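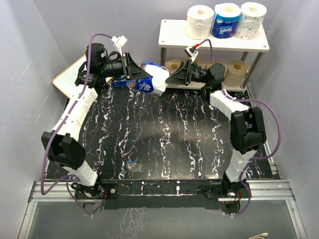
Hello all,

I read the message below several times before answering, because I also had this problem when I moved to Willavthorpe.

> Our group buys kitchen rolls and toilet paper in bulk from Bevovo.
> The last order was 400 packs for 5 streets. Two households now
> say they want to leave, as they have no room to store so much.
> Should we order less, or change to Stesix, who deliver every month?

My opinion is that you should not order less in total. The price from Bevovo becomes good only with a large order, and if you go under it, the other households will pay more for the same paper. It is better to divide the delivery in time. In our street we keep one part in the dry room behind the hall and people collect it in 2 turns, the second one in February. The hall asks for a small payment for this, which we add to the price of each pack.

About Stesix I can say less. I asked them once for a price and they wanted a minimum of 3000 rolls per year, with a contract. Maybe this has changed. Please ask also if the paper is the same length on the roll, as the cheap one we had from Grajales was finished very quickly and there were many complaints.

For the households who want to leave, I would let them share one order with a neighbour. It is not nice to lose people for such a small reason.

If somebody has a newer price list, please send it to the list and not only to me.

With kind regards from the lower end of the village

Recent on this list
Re: Flour order, who still has sacks?
Key for the dry room
Bevovo delivery now before 9 in the morning
Washing powder without perfume
Re: Re: Empty jars wanted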